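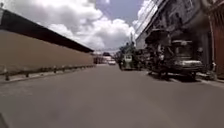

Por Omolara Chukwu | 12/21/23 | Boletín de Garow

La invitación de Endero prometía «una mañana de robótica en la calle», y cumplió en lo de la calle. Nos citaron junto al muro largo, el de la barandilla, para ver circular a Bai, un robot de reparto que navega con lo que le enseñan sus cámaras y un mapa que alguien le cargó la noche anterior.

Yakubu Ekwueme, responsable de la demostración, abrió con un discurso de 20 minutos sobre autonomía. Lo leyó en papel. Después Bai arrancó por el asfalto, con el muro beige a la izquierda y los vehículos aparcados a la derecha, y los demás lo seguimos a pie fingiendo que no íbamos deprisa.

El recorrido era de 460 metros. La calle no tiene líneas pintadas, cosa que al equipo le encanta y a mí me explicaron dos veces: sin marcas, el robot se orienta por los bordes, es decir, por la barandilla y el bordillo. Los triciclos con toldo y los jeepneys son otro asunto. Según Onyekachi Aliyu, que lleva la parte de visión, el sistema ha aprendido con 2659 recorridos grabados y todavía duda ante un jeepney arrimado a la acera, porque puede estar aparcado o a punto de salir. Le dije que a mí me pasa igual y lo apuntó.

Hubo dos paradas en seco. La primera, por una bolsa; la segunda — según el informe preliminar — «por prudencia». Osaze Fashola preguntó si Bai sabía pedir disculpas y le contestaron que está previsto para la próxima versión.

La siguiente salida será en enero, en Nedton, con cuestas. Quien quiera apuntarse puede escribir a la redacción. Lleven calzado cómodo y gorra.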